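Home Explore Notifications Lists More

Search posts Try searching for people, topics or keywords

Gedden Roads Partnership
13 Oct 2024

1/ The Partnership has completed its autumn inspection of the Killow road. This thread sets out the findings and the work planned before the winter. Residents of Killow and Leone are asked to read it in full.

12 replies 31 shares 84 likes

2/ The inspection covered the full length between the Leone turning and the Killow boundary. Surface, kerbs, verges and overhanging growth were each recorded separately, in line with the method adopted last year.

3/ Surface. The carriageway is in fair condition overall. Wear is confined to small patches and does not at present call for resurfacing. The patches have been entered on the register and will be looked at again in December.

4/ Markings. The Partnership has received several requests for a painted centre line. The road is classed as a minor route and no line is proposed under the current programme. Requests received before this date have been kept on file and need not be sent again.

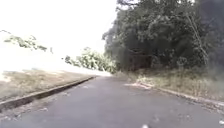 5/ Kerbs. Short lengths near the Leone turning will be reset by our contractor, Fallberg. The work is expected to take 5 working days. One lane will remain open throughout, under stop and go boards.

4 replies 9 shares 27 likes

6/ Verges. Growth has been slow following the dry summer and the second cut has been withdrawn. The grass will be left until spring. Drivers are reminded that the verges are not to be used for parking - wheel ruts hold water and weaken the edge of the road.

7/ Trees and bushes. Branches reaching over the road will be cut back where they fall below the required height. Bushes on the inside of bends will be trimmed to improve the view for drivers and riders. Landowners at 7 addresses have been written to and have 15 days in which to reply.

8/ Where no reply is received, the Partnership will arrange the cutting itself and recover the cost. The charge is £65 for each visit. Those who have difficulty in carrying out the work are invited to contact the office before the period ends.

6 replies 14 shares 22 likes

9/ Several replies to our last thread asked about gritting. The Killow road remains on the secondary gritting route. It is treated once the main routes are clear, and there is no change to this arrangement for the coming winter.

10/ Faults may be reported through the form on the Partnership's website or at the Gedden office counter. Please give the nearest house name or field gate and say which side of the road is affected. Reports made in replies to this thread cannot be logged.

11/ The full inspection record may be read at the Gedden office during opening hours. Paper copies are available on request.

3 replies 8 shares 19 likes

Show more replies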